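Mogens Kjærgaard has spent most of his career measuring how long drivers take to stop. His current work at Hafstein covers child seats, mainly the way they are fitted.

"We checked 347 seats in supermarket parking lots," he says. "In 156 of them the harness was too loose. The seat itself was usually fine."

The most common fault was slack at the hips. Kjærgaard tells parents to pull the strap at the shoulder and try to pinch a fold in it. "If you can pinch it, tighten it. Then check the chest clip, level with the armpits."

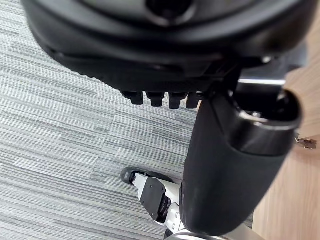 A black robotic hand, fingertips pointing down.

Winter coats are the second problem. The padding compresses in a crash and leaves a gap under the harness. "Coat off, harness on, blanket over the top," he says.

He is less concerned about price. Hafstein compared the Candik seat with models costing far more and found little difference in fit. A second round of checks starts in September, with 260 seats planned.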